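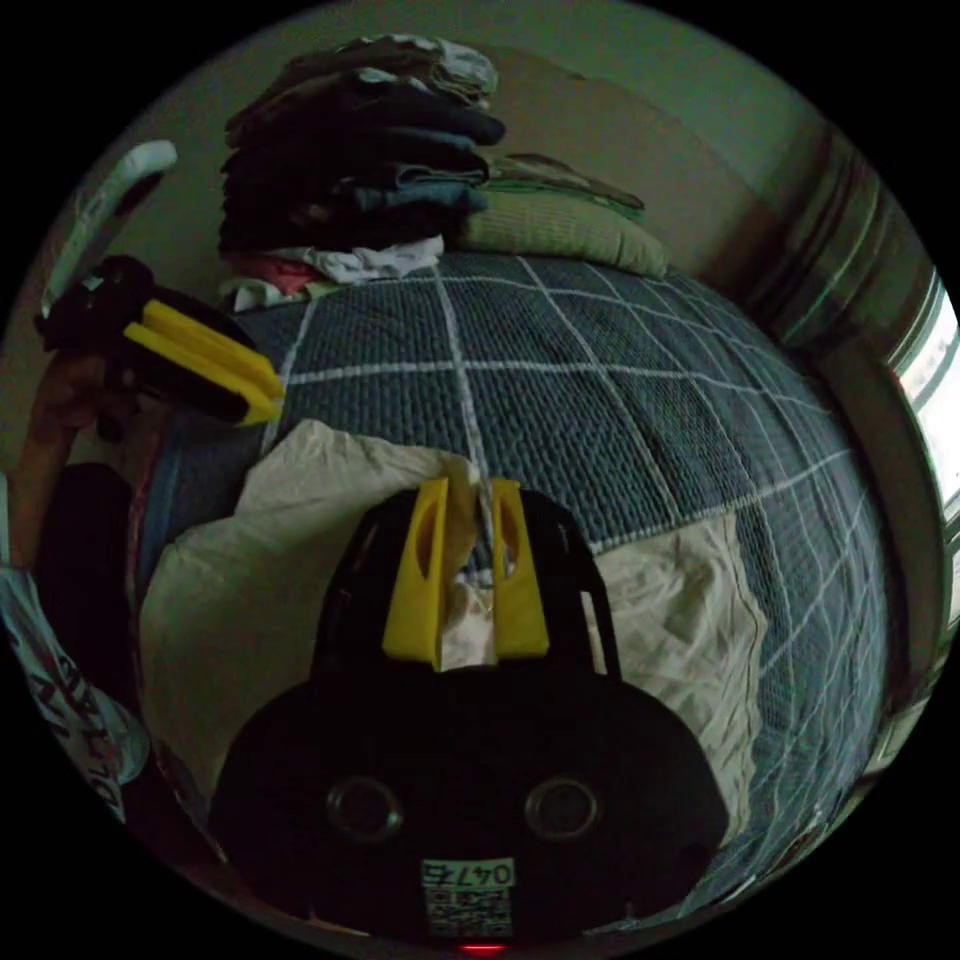 Dikar, 27 May 2022

Project report: Warketard, a small toolkit for two-handed cloth demonstrations

When I signed up for the manipulation course I had a very grand plan involving a full closet and a robot that would sort it. My supervisor listened politely and then asked me how I was going to line up the recordings from two grippers. I didn't have an answer, and that question became the whole project. Warketard is the software I wrote over the semester to take paired hand-held gripper recordings of someone handling laundry, clean them up, cut them into pieces, and hand them to a policy that can learn from them. I have tried to write this report for the students who will pick it up in June, so it goes into more detail in the places where I lost the most time.

The starting point is simple enough. Two grippers, one per hand, each with its own wide-angle camera looking out past the fingers. Each records separately, and each has its own clock. For a rigid object you can get away with a bit of sloppiness between the two streams, but a crumpled cloth changes shape with every small tug, and if the left view runs a little behind the right one, the policy learns that the cloth moves before anybody pulls it. My first results were full of that, and I spent a whole week blaming the network!

Synchronization

The recordings come in at 60 frames per second. In the first version I matched the streams by file creation time, which I would ask you please never to do. The current version has the operator open and close both grippers together at the start of a session. The tool tracks the finger width in each video, finds that shared movement, and shifts one stream until the two curves agree. After that it checks the end of the session the same way and stretches the timeline slightly if the clocks have drifted. The code is in the sync folder and it is the part I am proudest of, even though it is also the shortest.

Knowing which gripper is which

The settings file ties each gripper number to a hand, and I would encourage you to check it at the start of every session (I once trained overnight with left and right swapped, and the policy reached across itself in a way that was almost charming). Camera calibration is stored per gripper too. The lenses look identical but the calibration files do not, and swapping them bends the estimated hand paths enough to matter near the edge of the view.
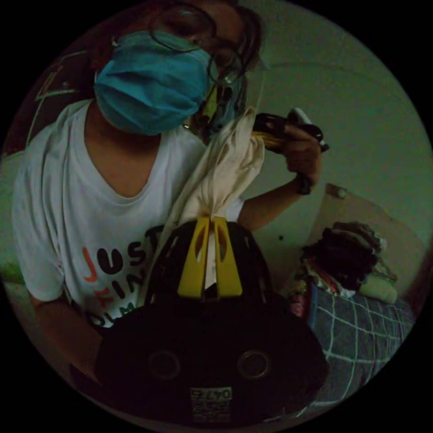
The next piece is segmentation. A demonstration of spreading out a cloth is really several small jobs strung together: find an edge, pinch it, lift, look for a second place to hold, pull the two apart, lay it down. I cut the recordings at changes in finger width, then merge any piece shorter than 25 frames into its neighbor. That rule came from plain trial and error. People regrip constantly when they handle fabric, and without the merging step I ended up with a confetti of tiny segments that meant nothing. A small viewer called Segers shows both videos over a shared timeline, and you can drag the cut points by hand if you disagree with the software. I did that quite often with the first batch and much less after I smoothed the width signal.

Training and replay

For the experiments in this report I used 100 demonstrations, all of them with a single cloth. The policy takes the two current views and the finger widths and predicts a short stretch of motion for both hands. I kept the network small on purpose so it could train on the shared lab computer while other people were using it. Before anything goes to a real arm, it goes through Zostari, our replay checker, which rejects motions where the two hands would collide or travel faster than the arms allow. In my last round it rejected 7 demonstrations outright, nearly all for crossing wrists. Human arms are very forgiving about that and ours are not.

What still bothers me

Camera tracking is weakest when fabric fills most of the view. A plain cloth held close to the lens gives the tracker very little to hang on to, and a patterned bedspread or a messy pile of clothes in the background helps more than I would have guessed. At the moment the tool marks those stretches as low confidence and drops them, which also throws away some of the most interesting handling. I would love for somebody to try using the second gripper's view to fill in the gap, given that it often has a clear look at the room while the first one is buried.

The segment labels are also still typed in by hand. I started on an automatic labeler, and it lives on its own branch with a few notes at the top of the main file. It runs, but it confuses lifting with pulling apart, so please don't merge it before reading those notes.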